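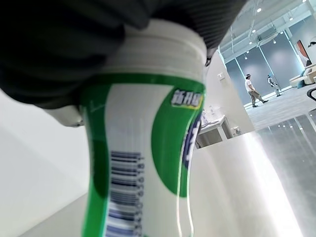

**Wanted: gripper / cell tech, part time (Judell site)**

Posted December 4, 2018. Need someone fast, so this is short.

Prevar runs one shelf picking cell at Judell. One robot, a shelving unit, a steel table, a box of spare fingers that is never where it should be. Our current tech moves over to the Caldeira line and we need a replacement who can keep the cell running. Three days a week to start, 6 hours a day, paid hourly. Could go full time in May, no promise.

**What you'd do**

- Morning check before first run. Wipe the fingers, look for splits in the soft pads, check the cable run at the wrist, log it
- Swap finger pads. Cinetti pads only, the other ones slip on glossy labels
- Re-zero the gripper after every pad swap. Every swap, even if it looks fine
- Clean the wrist camera lens. Dry cloth, no spray
- Reset the shelves between runs to the layout sheet. Bottles and tubs up top, snack tubes on the lower shelf. Some layouts want the tubes standing, some want them leaning or tipped over, so read the sheet first
- Retune grip force when a new product comes in. Caps are the hard part, mostly ridged ones
- Write down faults when they happen. Not at the end of the day 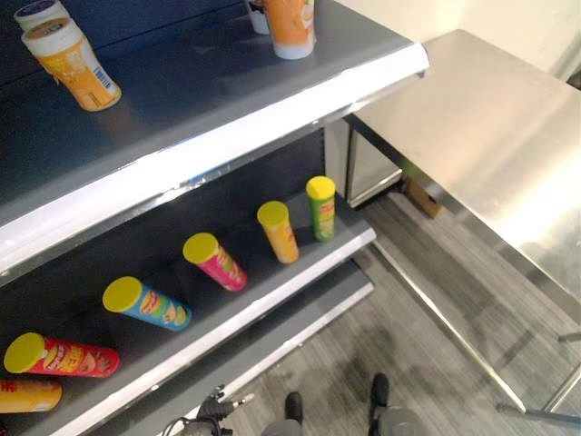

*Shelf at the cell, snack tubes on the lower level.*

**What you need**

- Some hands-on time with a robot arm or gripper, any make. School projects count
- Can strip and refit a small connector without breaking the clip
- OK with kneeling and reaching, the bottom shelf is low
- Basic computer stuff: open a log, change a number, save it under the right name
- Reads a torque chart

Nice to have: a little Python, a clean hand for soldering. You do not need a degree and we won't ask about one.

**Not part of the job:** writing the pick software. Different team. You will talk to them alot though, mostly about why the wrist cable is rubbing again.

**First couple weeks**

You shadow the current tech, then do pad swaps with them watching, then on your own. The fault log has 853 entries so far, please read at least the ones tagged WRIST and PAD. The manual is 135 pages and parts of it are out of date, the handwritten notes in the margins are the ones to trust.

**To apply**

Send a resume and a few lines on something mechanical you fixed, what was wrong and how you found it. Photos fine. No cover letter. Put "Judell cell" in the subject line or it goes to teh wrong inbox. Short call first, then a paid half day at the cell where you swap a pad and re-zero.

Questions on hours or parking go to the front desk at Judell, everything else to the Prevar hiring inbox.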